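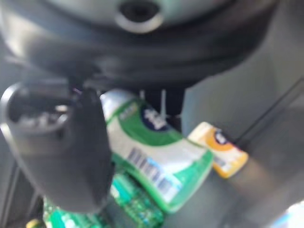 Workshop notes: getting a phone ready to hand over

Applies when a device has to go to an attorney, a court or an investigator under a warrant or subpoena. Legal questions go to counsel first. Do not delete, reset or update anything once a request is known.

## Before handover

- Write down the make, model, serial number and visible damage. Use ink.
- Copy the contacts you need onto paper. 10 numbers will cover most households.
- Leave the SIM card in place unless counsel says otherwise.
- Ask for a signed receipt -- one line per item, chargers included.

## Packing

Use a rigid box with 3 cm of padding on each side. Plain paper works. Avoid loose foam beads, which get into charging ports. Tape every seam, then sign across the tape so the ink runs onto the cardboard.

## Storage of the paperwork

Keep the receipt and a copy of the warrant in one folder, away from the kitchen and any heat source. Thermal paper fades, so photocopy it within 30 days. A fireproof pouch is adequate; a metal cookie tin is not rated for fire.

Revised 26/09/2025. The July version left out the SIM card.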